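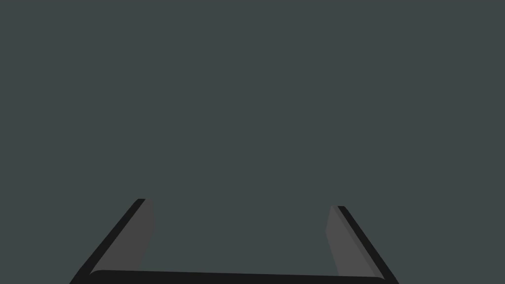

*Two-fingered gripper on a plain slate-grey background (computer rendering)*

# Skultirico wharf inquiry

The **Skultirico wharf inquiry** was a judicial inquiry into how the port town of Skultirico leased out its old fishing wharf. I've been keeping this entry up for a while now, mostly from the transcripts (all 835 pages of them, and yes, I read the bits on drainage too), so if something looks wrong please leave a note on the talk page and I'll check it.

## Background

Skultirico is the second-biggest town in the district of Datau. The wharf had belonged to the council for as long as anyone kept records, and the fishing families paid a small yearly fee to tie up there. Then the council signed the whole lot over to a holding company called Fandby, on a long lease and without a public tender. The vote took place in a closed session at the end of a budget meeting, and it's recorded in the minutes as "Item 19, sundry property", which made me laugh out loud the first time I found it!

The local paper got hold of the lease and printed the rent. People were pretty cross. A petition went to the district assembly, and the assembly asked for a judge to look into it.

## Hearings

The inquiry was led by Judge Steinarsdóttir, who'd come over from the district court and was known for running a tight room. She sat for almost 3 weeks in June, in the old customs hall, and heard from councillors, council staff, two Fandby directors and a good number of the boat owners.

The witness most people remember is Casimiro Villalobos, then the deputy town clerk. He told the hearing that he'd written a memo warning that the lease needed a tender under district law, and that it had been left out of the papers given to councillors. The mayor's lawyer spent a whole morning trying to show the memo had been written later. I don't think he got very far - the judge's report accepts the memo's date in a single sentence and moves on.

One thing that often gets muddled, so I'll spell it out: this wasn't a trial. The judge could call witnesses and make findings, but she couldn't fine anybody or cancel the lease.

## Findings

The report came out on 27 January 2019. It found that the closed session broke the council's own rules and that the lease should have gone to tender. It didn't find that anyone had been paid off, although it did call the record keeping "poor to the point of being useless". There were 2 recommendations: a public register of council property, and a fresh vote on the lease in open session.

## Aftermath

The council held the new vote and the lease was scrapped. Fandby asked for its legal costs back and the claim was settled privately, so I can't give a figure. The property register exists too, but it's kept in a binder at the front counter and you've got to ask for it.

## See also

- Datau district assembly
- Local government in Datau
- Open meeting rules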